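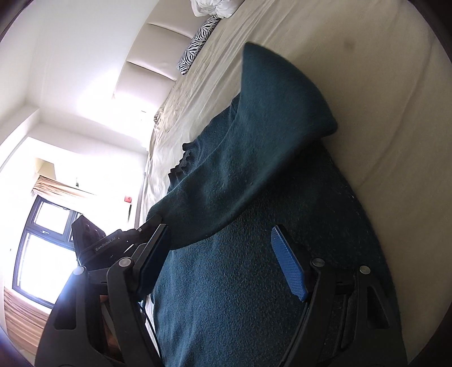
图 5-1　双指夹持床面上的针织毛衣

第五章　软质衣物任务：毛衣、开衫及其他不肯配合的东西

本章适用于 Skoltari 手持夹爪套件的衣物任务包。开始之前，请确认您已读完第三章（开机与配对）和第四章（硬质物品）。跳过第四章直接来到这里的用户，我们理解您的心情，杯子确实没什么意思，但杯子至少有固定的形状。毛衣没有。

本章的步骤按一个人、一张床、一件毛衣来写。如果您家的床有两个人同时在用，请先与另一位协商。

5.1　准备衣物

1. 从衣柜里选一件中等厚度的毛衣。颜色与床单要有明显差别，深色毛衣配浅色床单最省事。白毛衣放在白床单上，夹爪看不清，您自己过一会儿也看不清。

2. 翻一遍口袋，拉开的拉链拉好，扣子扣到您平时会扣的程度。不需要为了录制把毛衣收拾得比平时体面。

3. 起球、绒毛、洗旧了的袖口都可以接受。任务包要的是普通人家的衣服，送来新吊牌的反而会被退回。

4. 摘掉胸针、别针和可拆的毛领。

注意：带亮片、珠绣或金属丝的毛衣请留到以后的任务包。亮片一旦卡进指垫边缘，清理起来比录一整批还费时间，而且您会在客厅地毯上继续找到它们，直到春天结束。

注意：请勿使用别人的毛衣，除非对方知道。我们的支持信箱收到过相关投诉，对此无法提供技术方案。

5.2　准备床面

1. 拉平床单。所谓拉平，指手掌抹一遍即可，有浅褶不影响录制。

2. 枕头留在床头，花色不限。Skoltari 不对任何人的枕套发表意见。

3. 移走床面中间的手机、遥控器、充电线和猫。猫会自己回来，请参阅 5.7。

4. 把毛衣扔到床上。请真的用扔的。手册的上一版写的是“自然放置”，结果收到的毛衣一件比一件整齐，像是刚从柜台上取下来。扔完不要再整理。

5. 床垫过软时，夹爪压下去毛衣会跟着陷进去。遇到这种情况，在床单下面垫一块硬板，或者换到另一侧较少有人睡的地方。

5.3　光线

窗户是好东西，也是多数废片的来源。

1. 先看看太阳从哪一边进来。窗在您侧面时，墙和床头会很亮，夹爪和毛衣靠近您的部分会落在暗处，这属于正常情况，可以直接录。

2. 窗在您正前方时，把身体转开，让窗户退到一侧。窗外过曝不要紧，毛衣过曝就要重录。

3. 窗帘可以拉一半。拉到哪里就停在哪里，一批录完之前不要再动。云会不会动，不归您负责。

4. 傍晚录制请提前开灯。录到一半才想起来开灯的片段，Istgate 会当成两个不同的房间，然后礼貌地问您是不是搬家了。

提示：深色针织物吃光。如果预览里只看得到一团黑，先试着换个站位，再考虑去调曝光。调曝光的菜单藏得很深，设计者 Reto Fankhauser 坚持认为那样比较安全。

5.4　握持与检查

1. 手握住把手，食指放在扳机外侧，先不要扣。

2. 检查两侧指垫。Skoltari 套件允许两侧使用不同的指垫，例如一侧平面黑垫，一侧蓝色细纹垫。两侧装得不一样时，请在 Istgate 的“指垫”一栏里分别填写，左归左，右归右。左右以您握持时的视角为准，从对面看的朋友请保持安静。

3. 空手开合几次，听有没有摩擦声。连杆关节处的螺丝若有松动，用随附的六角扳手拧到不晃为止。拧到拧不动为止属于另一种做法，备件要另外付钱。

4. 理顺线缆。线从夹爪机身往下走，要留出一段余量，让手腕能够转动。线缆搭在毛衣上可以，缠进毛衣里不行。

5. 用随附的干布擦一下顶部模块的镜头。请不要用正在录的那件毛衣擦。

小心：手指和连杆之间会夹到肉。夹力不大，不至于受伤，但录音会留下来，审核员会听到您当时说了什么。

小心：长发、围巾、卫衣抽绳请收好。夹爪分不清哪一件是任务对象。

5.5　夹取与折叠

下面的顺序适用于套头毛衣。开衫见 5.6。

1. 站到床边，让毛衣的大部分位于夹爪前方。按一下录制键，等待指示音。指示音响起前做的一切动作都很优美，也都不会被录下来。

2. 张开双指，从衣物上方慢慢落下。先找一处自然隆起的褶，没有的话，用一侧手指轻轻推出一道来。

3. 合拢双指，夹住那道褶。两指之间留着一大片织物也没关系，夹住的是褶，平的部分会跟着走。

4. 向上提起大约一个手掌的高度，停顿一下。毛衣会垂成您没想到的形状，请给它一点时间。

5. 判断您提起的是哪个部位。袖口和下摆都有罗纹，堆在一起时很像，请以长度为准：一直拎一直有的，通常是衣身。

6. 找到肩线后，把毛衣往床面中间放，让衣身铺开，松开双指。

7. 依次夹住两只袖子，向内折到衣身上。袖子弹回来时，再折一次。第二次仍弹回来，就让它那样，继续下一步，并在备注里选“袖子”。这个选项是应广大用户要求增加的。

8. 夹住下摆，往领口方向对折。动作放慢，末端会拖在后面，拖得不齐也算完成。

9. 双指张开，手退到衣物范围以外，再按一次录制键结束。

提示：整个过程里请只用夹爪。人手伸进来帮忙的片段一律作废。我们知道用手两秒钟就能叠好，这正是您手里为什么有一台夹爪。

提示：中途掉了就掉了，接着捡。掉落之后重新夹起的片段很有价值，审核组的 Štěpánka Kratochvíl 专门为它们建了文件夹，名字不太好听，但评分不低。

注意：针织物不要横向猛拉。看到织眼被撑开、透出下面的床单，就松手重来。夹爪可以更换，外婆织的毛衣通常没有备件。

5.6　开衫、高领与带帽的款式

开衫。先把两片前襟合到中间，再做 5.5 的第 7 步。扣子扣不扣都可以，只是同一批里要保持一致。双排扣的请在备注里写明，省得审核员以为自己看花了眼。

高领。领子翻下来再录。竖着的领子会在对折时立起来，像有话要说。

带帽。帽子先摊向后背，最后折进衣身。帽绳打结者可以录，帽绳已经被洗衣机打成结者也可以录，请不要在录制过程中解它。有位用户解了很长时间，我们全看完了。

超大号。衣物超出床面时，允许一部分垂在床沿。垂下去的部分若把整件毛衣慢慢拖到地上，请继续录到它落地，然后停止，选“重力”。

5.7　干扰

宠物入画：停止录制，请走宠物，重新扔毛衣。宠物不肯走时，可改录“有宠物”子任务，子任务需要单独开通，宠物也需要看起来同意。

电话响：不要接。夹着毛衣的夹爪不方便拿手机，已经有人证明过。

家人提问：可以回答，录制会继续，声音在上传前由 Istgate 自动去除。内容是否合适请自行斟酌。

床品更换：同一批里换了床单，请另起一批。枕头挪了位置没有关系，枕头本来就会挪。

5.8　批次与上传

每批为 14 段，录满后夹爪会响长音并停止接受新的录制。此时不用惊慌，也不用再按，按多少次它都是满的。

1. 把夹爪放回 Auer 充电座，听到咔的一声为止。没有咔的那种放法叫搁着，不充电。

2. 打开 Istgate，选择“待传批次”。

3. 逐段预览开头和结尾。删掉录到天花板的、录到自己脚的，以及忘记按停止之后录下的那一长段厨房。

4. 填写衣物类型、指垫和光线三栏。“其他”请慎选，选了以后必须填满说明，框比看上去大。

5. 点“上传”。进度条走到 100 以后还会停一会儿，请等它自己消失。这时候拔线，批次会显示为“已完成（未完成）”，两边都说得通，但都不结算。

6. 审核一般在夜里进行，早上就能看到结果。被退回的片段会附一句说明，写得比较短。短不代表生气。

提示：网络较慢时，请把上传安排在睡前。请记得把夹爪从床上拿走。

5.9　常见故障

双指合不拢
指垫之间夹着线头，或者夹着一整截袖子。张开，抖一抖，再看。仍合不拢时，检查连杆上有没有缠绕的毛线。顺着毛线找，有时能找到毛衣的另一头，到那时请停止拉扯。

夹住后打滑
先擦指垫。绒毛积多了，什么垫子都会滑。用湿布擦，晾干再用。不要用胶带粘绒毛，胶会留在垫面上，之后夹什么都不肯松手，那是另一种故障。

画面四角发暗、直线变弯
广角镜头的正常表现。床头是直的，请不要去修床头。

画面整体倾斜
多半是手腕角度造成的，衣物在画面里就可以交。倾斜到审核员要把头侧过来的程度，也可以交，只是请别整批都这样。

指示音不响
查看音量，查看是否静音，查看您拿起来的是不是备用的那台。备用的那台没有充电，它从来没有充过电。

错误 3537
夹爪与 Istgate 的时间对不上。把两者都关掉，先开夹爪，再开 Istgate，顺序反了会得到同一个错误，外加一条感谢您耐心等待的提示。重启后仍出现，请抄下底部的序列号联系支持。

夹爪发热
握了一阵之后把手会温。温是正常的，烫手请立即停用，拔下线缆，放在硬质台面上。不要放在毛衣上。

5.10　清洁与收纳

1. 每批结束后用软刷刷去指垫和关节里的纤维。刷子在盒盖内侧，您可能一直以为那是缓冲材料。

2. 镜头只用干布，不要哈气。

3. 线缆松松地绕圈，不要缠在夹爪机身上。缠过一次的线以后会一直记得。

4. 放回盒子时双指保持微张。盒里的凹槽是按微张的形状挖的，完全合拢或完全张开都盖不上盖子，坐在盖子上也不行。

小心：不要水洗，不要机洗，不要与毛衣一起送干洗。干洗店的 Houshang Ghaffari 先生已经来过一封信，语气很客气，随信寄回一台夹爪。

5.11　支持与退换

套件由 Jotum 负责发货和维修。租用期内的指垫磨损不收费，丢失按备件价收取，被宠物叼走按丢失处理，找回后退还，牙印不计。

来信请附上序列号、固件版本和问题描述。“它不动了”算描述，但请再加一句它不动之前您在做什么。中文邮件由 Zhiqiang Liao 回复，德文邮件由 Elfriede Kuster 回复。两位共用一个信箱，如果您用中文提问却收到德文答复，内容多半是正确的。

毛衣本身不在保修范围内。裤装、袜类与床单任务见第六章，其中袜类部分请务必先读 6.3“配对”再开始录制。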